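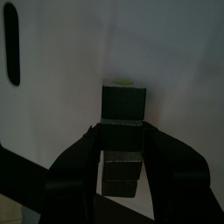 The Lights over Clullar

My grandmother kept a notebook about the lights. She wrote in it for nine summers, always in August, when she slept on the roof of the house in Clullar because of the heat. I inherited the notebook together with her radio and two blankets.

The last page said only: "They came lower. They asked for Mimoza."

I am Mimoza Softić. When she wrote this, I was three years old and lived with my parents in Buenaventura, very far from that roof.

I took the bus to Torard and walked the rest. The key was still under the step. On the kitchen wall somebody had written a date with pencil, 26/11/2019, and under it my name, spelled correctly, with the small mark over the last letter. My grandmother was dead already for a long time by then.

I climbed to the roof and lay down on the stones. Below me the dogs of Drusell started to bark, and then all of them stopped in the same moment. I have never heard such a silence. The stars over the hill were moved a little, as when a person pushes a curtain from behind.

"You are late," said a voice. It spoke with my grandmother's accent, but it used the words too carefully, like I do in a foreign language.

"I did not know that you were waiting," I said.

"We wait well. Did you bring the radio?"

I had brought it. I turned the knob until it clicked, and the light came down on my hands.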